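Can a machine do the chores yet? A little gallery

I've been asking this ever since my mother told me she'd hand over the whole kitchen tomorrow if something could wipe a hob properly. So on Thursday I sat down with Grigoris Tsakiris, who builds simulated kitchens at Drallach, and pestered him over far too much coffee. These three are from his computer-rendered kitchen – no real crumbs, sadly!

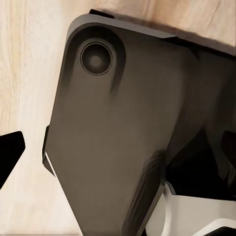
Very close quarters over the pale wood. 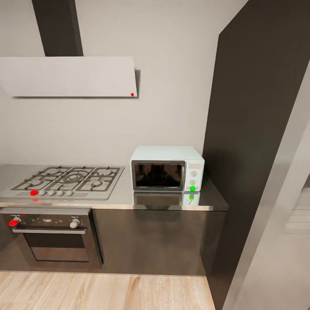
Hob, oven and a mint-blue microwave I'd quite like for myself.

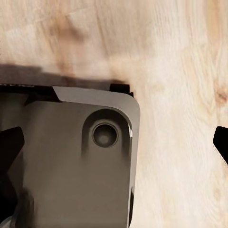

Two black fingertips, one either side of the grey thing.

Grigoris reckons knobs and doors are the fair test, and I think he's right. You and I turn a dial while talking to somebody else, but a machine has to find it, get its fingers round it and then know when to stop (I still get that last bit wrong with the toaster). He set up 800 tries at one small kitchen job last December and 551 of them came good. I was impressed for a minute, then I thought about living with the other lot.

So my answer is not yet, but I'm less grumpy about it than I was. Shop floors next time – Kontogiannis have said I can come and watch their shelves being filled, if I keep out of the way.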